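Kitchen and Fruit Prep Helpers Wanted – Vernance Community Kitchen, Prikville
Posted 2 Jun 2022

Do you like fruit? We mean really like it – the peeling, the slicing, the arguing over when a mango is ready to cut? Then please read on, we'd love to have you with us this summer!

Vernance is a teaching kitchen on the ground floor of the old Kröger building in Prikville. We run cooking classes in the mornings and put together fruit plates and snack boxes for day camps in the afternoons. Last summer we sent out 1,053 boxes, and the camps have already asked for more (the melon went first every single time). So we're looking for 3 prep helpers, paid, part time, from the middle of June until school starts again.

What you'd be doing
Washing, sorting and cutting fruit, mostly by hand
Setting out plates and bowls before class and putting them away after
Checking deliveries for soft spots and bruises and setting aside anything that should be used the same day
Wiping down the counters, and yes, scrubbing the grout between the tiles at closing time
Helping beginners in class who have never cut up anything bigger than an apple

What we'd like from you
You're 16 or older and can be on your feet for a four-hour shift. You don't need restaurant experience. You do need clean hands, some patience and a willingness to taste things. If you already have a food handler card, great – bring it along. If not, we'll pay for the course and for the time you spend taking it.

Please tell us about any fruit or nut allergies when you apply. Latex-free gloves are always in the drawer by the sink, and we can move people between stations if something bothers their skin.

Hours and pay
Shifts are 8 to noon or 1 to 5, and you can choose one or mix them. Pay is the same for all helpers and goes out every two weeks. You get lunch on every shift, plus whatever ripe fruit is left over, and in a good week that's a whole bag! Aprons and knives stay here, but please wear your own closed shoes with a decent grip.

How to apply
Write a few lines about yourself and send them to Nazma Wijesinghe at the kitchen, or drop a note in the box at the front door. Mention which shifts suit you and, just for fun, the fruit you'd eat every day if you could. We'll ask you in for a short visit, you'll cut something up with us, and we'll go from there. We read everything that comes in and will write back to you by the end of June at the latest.
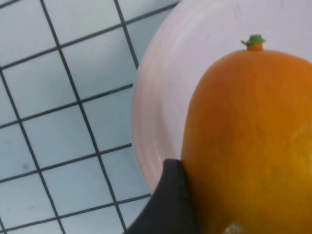
Hauke Hinrichs: Is the afternoon shift still open? I could do 1 to 5 all summer, but I'm away for one week in the middle of it and would want to say so up front. And put me down for apricots.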